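Nested-object handling (household robots)

From the Kivi open handbook of domestic robotics. Last revised 13 August 2025. This article needs more citations in the section on release.

Nested-object handling is the set of rules and working practices for robot arms that pick up, carry and put down one open container sitting inside another. Cup in a bowl, bowl in a bowl, measuring cup in a mixing bowl etc. Mostly used for kitchen tasks, mostly tested in simulation first. The best known written version is the Tirkar practice note, usually just "Tirkar" or "the note". It is not a formal standard and no regulator requires it.

Related articles: Rim grasp; Wrist camera placement; Countertop clearance; Drop test (simulated).

Background

Early kitchen benchmarks scored one object at a time. Pick cup, place cup, done. Nested objects came in as an afterthought, and labs counted them however they liked. Some counted a carry as good if the outer container arrived. Others wanted the inner one too, upright. Results could not be compared.

Doina Stoyanova and Jiahui Deng circulated a first draft of the note in November, four pages, no figures. It asked for two things: say which container is being gripped, and say what happens to the other one. Both requests are still there in clause 1, nearly word for word. Later drafts added speed, clearance, release and the logging rules. The Coltlow test kitchen adopted it early and a lot of the phrasing comes from there, including the term "passenger".

Terms

Carrier. The outer container.

Passenger. The inner container, or whatever rides in the carrier. A passenger can have its own passenger but the note stops at two levels.

Held rim. The edge between the fingers. Must be named in the task file. "Bowl" is not enough if there are two bowls.

Free rim. Any rim not held.

Transit. Everything from first lift to last contact before release.

Settle. A pause after lift, before sideways motion.

Scope

Covers fixed and mobile arms with a two-finger gripper, rigid open containers, empty or dry-filled. Does not cover liquids, hot contents, glass thinner than the finger pads, or handing to a person. Liquids were in an early draft and got taken out after a long argument, see Disputes.

Clause 1: naming the grasp

The task file states the held rim, the approach side and which containers are expected to move. If the held rim belongs to the passenger, the carrier should stay where it is. If it belongs to the carrier, both go.

Sounds obvious. In practice this is the clause most often broken, becuase a gripper coming down on two close rims can catch either one, or both. A grasp on both rims is a fault under the note even if the lift works. The reasoning is that a double grasp hides which object is really carrying the load, and the next run with a slightly different bowl will not behave the same. 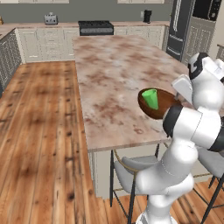
Where a carry goes over a counter edge, the approach side matters more. Tirkar asks for the passenger's path to be checked separately from the carrier's, since a tall passenger sticks up past the carrier rim and changes the swept volume. Planners that model the pair as one box the size of the carrier do not comply.

Clause 2: lift and settle

Lift straight up, slow, then settle. The draft had a fixed pause. The current text only says the passenger must be at rest relative to the carrier before sideways motion starts, and leaves the measuring to the lab. Tilt during lift is allowed if declared. A declared tilt with an upright passenger is fine. An undeclared tilt is logged as a deviation, not a fault, unless the passenger shifts.

Practice varies. Coltlow uses a long settle for everything. Other groups skip it for short, wide passengers and say so in the notes field.

Clause 3: transit

Main points of the clause, shortened:

Keep the carrier rim above the tallest fixed thing on the path. Chairs and stools under an overhang count as fixed even though somebody can move them.

No wrist rotation during transit unless the task needs it.

Elbow clearance is checked as well as gripper clearance. Many collisions in kitchen scenes are the elbow or a lower link, against the island edge or seating, while the gripper is perfectly fine.

Stop on loss of view. If neither camera has the passenger, the arm holds still.

The last one is the expensive one. Wrist views get crowded fast when a carrier is close to the lens, and a large nearby object can block half the picture. An overhead or room camera helps, but the arm itself gets in its way.

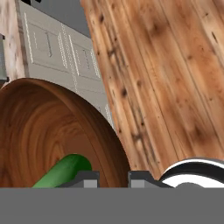
Labs that rely on the wrist view alone are asked to report how long the passenger was out of sight. Haiyan Yao's review of shared logs looked at 1423 runs and found 226 where the passenger was out of view when sideways motion began. The review did not say those runs failed, only that nobody could tell from the log. It is cited a lot as an argument for two cameras. Yao has written that it was meant as an argument for better logs, and that two bad cameras are not an improvement.

Clause 4: placing and release

A place is complete when the held object is supported by the surface, the fingers are open and the gripper has moved clear. All three. Fingers open but still alongside the rim is "release pending" and gets its own line in the log.

For passengers placed next to their carrier the note asks for a gap wide enough for the open fingers. Otherwise the retreat can tip one into the other. The gap is measured at the widest part, so for a domed or flared carrier that is not the base.
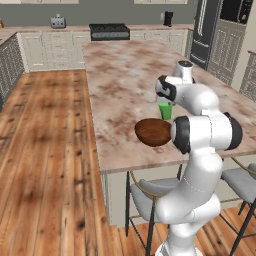 Simulated kitchen, room view. Green cup at the gripper, brown object beside it on the island.

From a room camera it can be hard to tell a held cup from a just-released one. So the note does not accept a room view on its own as evidence of release. Finger position from the controller is needed, or a close view showing daylight between pad and rim. Preferrably both.

Retreat is straight up where the space allows. Sideways retreat is permitted under cabinets. Push-off, where the gripper nudges the object as it leaves, is a deviation.

Clause 5: what goes in the log

Minimum fields: object names, held rim, approach side, declared tilt (or none), settle yes/no, camera coverage of passenger, release state, deviations, faults. Free notes after that. One run per row. Aborted runs stay in.

Simulated and real runs go in separate files. A result from simulation is labeled as simulated everywhere it is quoted, titles and slides included. This was added by Tiina Turunen and is the shortest clause change in the history of the note, one sentence, and probably the most followed.

Names need to stay the same through a whole set. Calling a thing "cup" in one row and "bowl" in the next is the most common reason a log gets sent back. Close views make this worse, a cup seen from above its own rim looks a lot like a bowl. Fix the names before the first run, from the object list, and don't rename from the pictures later.

Simulation settings

Appendix A. Advisory only.

Friction between carrier and passenger should be set on purpose and written down. Default values in most simulators make the passenger either stick or skate. Contact shapes should be hollow. A bowl with a solid convex collision shape can't hold a passenger properly, the passenger sits on an invisible lid or jumps out at the first step. Appendix A suggests dropping the passenger in from a small height before any arm work to check this.

Surface texture does not affect contact but does affect vision. Busy stone counters, dark wood on brown blotches, that sort of thing. Test at least one plain and one busy counter. Lighting: at least two setups.

Rim alignment

Appendix B, by Jerome Dela Peña, reprinted here with minor edits. It is the part people really use, more than the clauses.

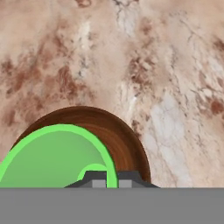
Jerome Dela Peña

Line up on the rim you want and then check the rim you don't want. In that order. Pads either side of the held rim, gap centered, fingers not touching the other container anywhere. If the second rim runs behind the first in the wrist view, don't trust the picture for depth. Move the wrist a little, look again, compare. The near rim shifts more.

Close slow. Stop at first contact, both pads. If one pad touches well before the other you are off center and the passenger will get dragged across the carrier. Open, recenter, close again. After three tries stop and write it up as a failed grasp, don't keep going until it works.

Depth of grasp: enough rim between the pads that it won't roll, not so deep that the fingertips hit the carrier floor. For shallow bowls there may be no good depth. Then grip the carrier instead and say so.

Adoption

The Flollutine group uses clauses 1 to 4 and its own log format. Coltlow uses all of it. Kivi hosts the text and the object list but does not certify anybody. There is no compliance mark. Papers that say "Tirkar certified" are wrong, the right wording is "run under the Tirkar note" plus the clauses used.

Teaching labs tend to take Appendix B and skip the rest.

Disputes

Liquids. One side says a kitchen rule with no water in it is not a kitchen rule. The other says sloshing needs its own document. Currently left out.

The double grasp. Some groups want it allowed when declared. Turunen against, Deng for. Open.

The stop on loss of view. Critics say it makes slow arms slower and rewards tasks picked for the camera. A proposed change would allow almost 5 seconds of blind motion at low speed. Not accepted so far. The word "almost" in the proposal also got complaints, fair enough.

Deviation vs fault. The line is fuzzy for push-off. A nudge that moves a cup a hair and a nudge that sends it to the counter edge are both just a deviation as written.

See also

Gripper pad wear
Object naming in shared logs
Overhang and seating clearance
Simulated friction, choosing values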